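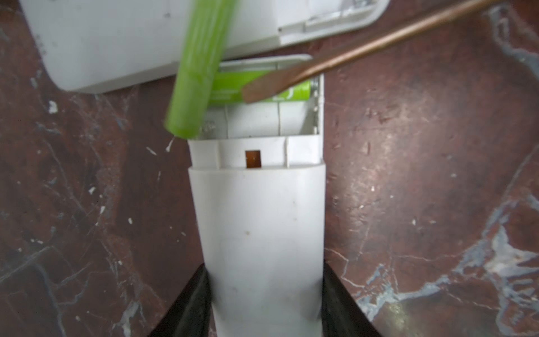
Three nights near Skondel in May - mountains or lakes side?

posted by skivex_fan86

Hi all, looking for a bit of help quick because the place I want is on hold till 3 pm. Two of us, no car for the first day, then a rental. We like walking but not all day every day. Budget is 2000 for everything incl. the house. Is the lake side pretty enough or should we go up to Bimum and stay high? Read that the upper road can still be shut in May?? Also is there any kind of store up there or do we haul food. 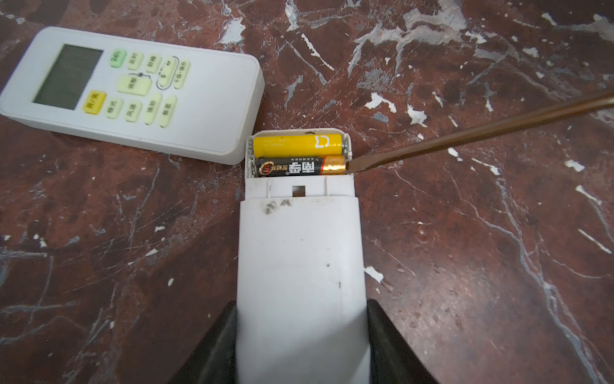

Replies

bootsandbread

Lake side, for a first visit. Did both. Bimum is gorgeous, big gray cliffs, waterfalls all over when the snow is melting, but you're stuck without a car and the bus only goes up in the morning. Lake villages you can walk between. Flat path, reeds, lots of birds, maybe 86 benches lol.

Upper road - yes can be shut. We got turned back at the barrier and had to go the long way round, lost most of an afternoon. Check the board at the gas station at the bottom before you drive up.

Food: small store at the lake, closes for lunch. Bakery called Šindelář is good, go early, the poppy seed ones run out. Nothing in Bimum execpt the inn.

Nights are cold at both so ask if heating is included in the price. Ours was extra.

tuckerway3013

mountains every time. lake is just a lake

lowgear_lou

Why not split it? First night at the lake while you have no car, then pick up the rental and do two up top. Some owners want a three night minimum tho so ask first. The Skivex gorge is on the way and worth a stop, short loop from the parking lot, wet rocks so bring real shoes. Late afternoon is best, sun comes right down the canyon and most of the tour buses are gone by then.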